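Dahlias, a dodgy tap and 73 stems

2025-10-10

So I've been growing cut flowers for a bit over a year now, and I still can't walk past a bucket of dahlias at the markets without stopping to read the label. Mum reckons it's a sickness. She's probably right!

I ordered my tubers back in February, which everyone told me was too early to be thinking about it (Cecilia Addo from the garden club laughed out loud), but the good ones sell out so fast. I spent $90 and told my husband it was less. Sorry, Imad.

The bed runs along the side fence where the old trampoline used to be. The soil was awful -- grey clay, full of bits of brick -- so I've been digging in compost and cow manure every spare arvo. Then the tap started leaking and I lost a whole weekend to washers.

Anyway, last season I picked 73 stems before the earwigs got going, and my favourite colour by miles was a sort of smoky apricot. I'm planting double that this year. Shalini next door has already put in her order for a bunch a fortnight, payable in lemons.

If you're new to all this, don't water the tubers until you see a shoot. I rotted four of them learning that one. Next post will be about staking, once I've found where I put the stakes.

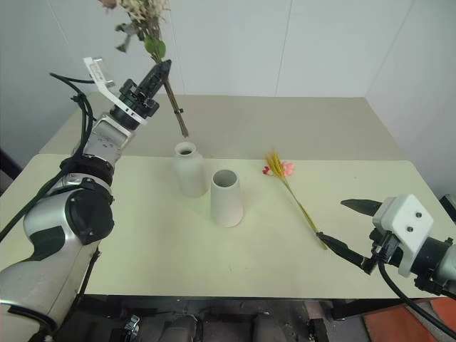
Two vases, two bundles of flowers.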